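Mumton Kitchen Faucet, Single Lever, Chrome
Fits undermount and deck-mounted sinks – sold with or without the Mumton sink set
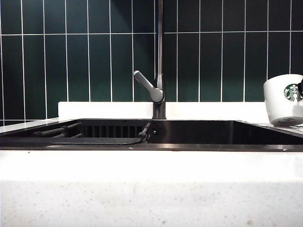
Written by the product editor, Claltska Kitchen & Bath
Page updated 12/10/25

The Mumton is a tall single lever faucet for the kitchen sink. The neck is slim and polished, and the lever sits on the side of the body where you can reach it with a wet hand or the back of a wrist. It mounts through one hole in the sink deck or the countertop. Chrome goes with most sinks, and we sell a lot of these to people who have a dark basin and colored tile and want one bright piece between them.

Height
The faucet stands nearly 18 inches above the deck. Measure before you order if you have a shelf, a window sill or a cabinet over the sink. The neck turns to both sides, so a stock pot can be filled on the counter next to the basin if the counter is close enough.

Handle
One lever controls flow and temperature. Lift for flow, turn for hot and cold. The handle can be fitted on the left or the right. Most kitchens with a raised ledge behind the sink need it on the side, as a handle at the back will hit the ledge before it is fully open. Check this with the faucet standing loose in the hole before you tighten anything.

What is in the box
Faucet body and neck
Lever handle
2 flexible supply hoses
Mounting nut, washer and rubber gasket
Hex key
Instruction sheet

Shut-off valves are not included. The supply hoses fit standard valves. If yours are old and stiff, replace them at the same time.

Goes with
The Frei undermount sink is the one we suggest for this faucet. It is a wide single basin in black with a satin finish. The Oritz roll-up rack is sold separately and can lie over the sink or be set down in the basin. It rolls up for storage in a drawer. All three can be ordered together as the Mumton sink set.

Cleaning
Wipe with a soft damp cloth and dry it after. Chrome shows water spots, and in a hard water area you will see them the same day. A little white vinegar in water takes them off – rinse well and do not leave it standing on the finish. Do not use scouring powder, steel wool or anything with bleach. The same goes for the sink.
If the flow gets weak, unscrew the aerator at the end of the spout and rinse out the grit. Spare aerators are on the parts page.

Tile and ledge
Customers ask about tile behind this faucet. Glossy tile is easy to wipe and takes splashes well. Long narrow tiles set upright leave fewer level grout lines to scrub, and white grout against dark green will need sealing. Seal the joint where the ledge meets the tile as well.

Delivery and returns
In stock items leave the Claltska warehouse in 2 working days. Sinks go by freight and take longer. Unused faucets can be returned in the original box with all parts. We can not take back a faucet that has been installed unless there is a fault.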